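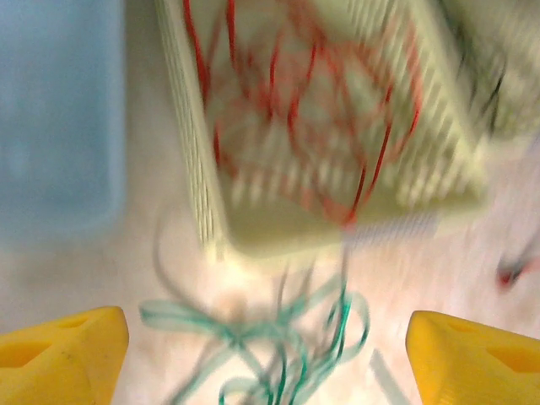 How do you keep thin wire from tangling when you store it in baskets? I have a drawer's worth of loose hookup wire and old leads that I finally moved into slatted plastic baskets, the cheap kind from Zenley. The red wire is the worst. It loops all over the inside of the pale basket and hangs over the side, and whenever I pull one piece I get six. I'd like to sort by color but I only have three baskets and more colors than that. Is there a better way, or do I need different containers?
Posted October 12, 2025 by Prastley60

benchdrawer
Don't sort by color first. Sort by length. Anything shorter than 10 inches goes in a tin with a lid, because short pieces are what knot everything else together. Longer ones get wound around four fingers and closed with a twist tie before they go in a basket. Slats are a nuisance with bare ends — they poke through and catch — so fold the ends back into the coil.

To get a pile apart, spread it on a flat surface and lift from the top. Pulling from the side tightens it.
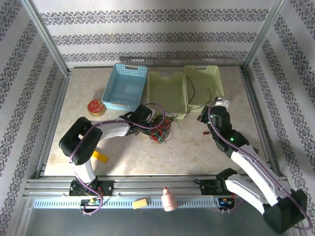

Mixed colors on the table, baskets along the back.

Once it's loose, take out one color at a time. Black goes in one basket, red in another, and everything else shares the third until you get a fourth.

skesari_33
use bread bags. works fine

mudroom_mel
I used zip bags for years and the wire still kinked. What helped was doing a small amount at a time and putting each piece away as it came free, even if it was only a couple of black ones.

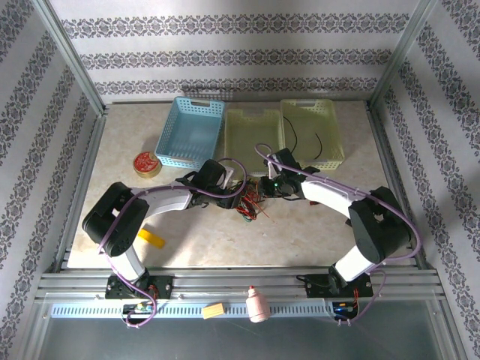
Prastley60 wrote back that the length idea made sense, and asked whether twist ties leave marks on thin insulation if they stay on for months. benchdrawer said the paper ones don't if you leave them a little slack — the bare metal kind can.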